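Notes for the evening talk, "What we throw away when we move house". Forty-odd minutes if I don't ramble, so allow the full hour. Glass of water on the left, please, as I always knock it over with my right hand.

## Before I start

Wait for the people at the back to find chairs. Say good evening, say thank you for having me, mention that the tea will be at the end and that I'm happy to be stopped at any point if I mumble. Hands up who has moved in the past year? And who is still living out of boxes? (There will be more hands for the second one, there always are, and it warms everybody up nicely.)

## How I came to be talking about this

I moved in July, from the house in Onar where I'd been for 20 years to a flat on the second floor in Zosasmont. The flat is lovely. It has a view of the river if you stand in the right part of the kitchen, and it has one cupboard. In Onar I had a loft, a shed, a cupboard under the stairs and a spare room that hadn't had a spare bed in it since I first put the ironing board up.

So I had to get rid of things, and being the sort of person I am I wrote them down in a notebook as I went. Hold up the notebook here. By the time I handed over the keys there were 614 entries, and I should say that "box of mixed screws" is one entry and so is "all the coat hangers", so please don't take it as science. What I wanted to know was where everything went, and whether I minded.

Pause, drink some water.

## The easy things

Start with these, people like to begin with something cheerful. Old paint tins, the dried-up sort. Jars kept for jam that I never made. The instructions to three different kettles, all of them long gone. A garden hose with a split in it that I'd been meaning to mend since before my knees went. All of that was out of the house in a weekend and I can't say I've thought about it since, except the jars, because I have now taken up making jam.

Tell the story of the tent here if they seem lively. Short version: we put it up on the lawn to check that it was all there, and it was all there, and so was a family of mice. Don't do the long version, it takes ten minutes and there is a bit in the middle with a neighbour's dog that only works if you knew the dog.

## The things with somebody else in them

Slow down for this part. I found that the hard things were never the valuable ones. My mother's sewing box was worth next to nothing and I carried it from room to room for a fortnight. I'd put it by the front door to go, and then I'd go past on the way to bed and bring it back in again.

What helped me in the end was opening it. I had been thinking of it as one big solemn object, and inside were 12 reels of cotton, a tape measure, and a great many buttons in a tobacco tin. I kept the tin. The cotton went to a sewing group in Elovska who were pleased to have it, and the box itself went to a girl down the road for her paints. I felt quite light about it afterwards, and I still have the buttons, which I get out now and then when I'm on the telephone.

Ask here: has anyone got a thing like that at home now? Leave a proper silence. Somebody will speak if I can only keep quiet long enough.
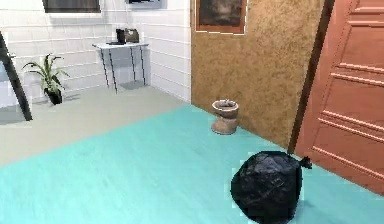

## Where it can go

People do ask for something practical, so have this part ready and don't rush it. Written out in the order I'd do it again.

- **Family first, but ask once.** If they say no thank you, believe them. I offered my nephew the dinner service four times and he has been very good about it.
- **Then the neighbours.** A table at the front gate with a note saying "please help yourself" cleared more of my house than anything else I tried. Bring it in if it looks like rain.
- **Then the shops and the groups.** Ring before you load the car. Some can't take anything with a plug, and you don't want to find that out in the car park with a standard lamp across your lap.
- **The tip after that.** The one at Goh has a shed for things that still work, on the left as you drive in. Ask at the hut if you can't see it.
- **The dustbin last of all.** There will be some, and it's all right that there's some.

If anybody asks about selling, be truthful. I sold the wardrobe and a bicycle, and the effort of the bicycle, with all the messages going back and forth and the man who came twice to look at the bell, was not worth what I got for it. Other people enjoy that kind of thing and do very well.

## The things I got wrong

I threw out the curtain hooks. All of them, every one, and then moved into a flat with four windows and bare rails.

I kept 101 flowerpots. I'd like to be able to explain that, but I have a balcony the size of a tea tray, and they are stacked in the one cupboard, where my coat ought to be. Anyone who wants flowerpots should see me over tea. I have brought a few in the car.

I also left the letters until last, and would beg you not to. By the final night I was tired and cross and reading by the light of a bare bulb, and I was in no state to decide anything about letters. I put the lot in a suitcase and brought it with me, and I've been going through them on wet afternoons, a handful at a time. It's the best part of the whole business and I nearly spoiled it by hurrying.

## Finishing

Read the page from the notebook, the one with the corner turned down. It's the list from the kitchen drawer, so take it slowly and let them laugh at the corks.

Questions for as long as they want them. If there are none, ask what the oddest thing is that anyone has found at the back of a cupboard, and go round the room.

Remember to thank whoever did the chairs. Tea is through the double doors, and the flowerpots are in the boot.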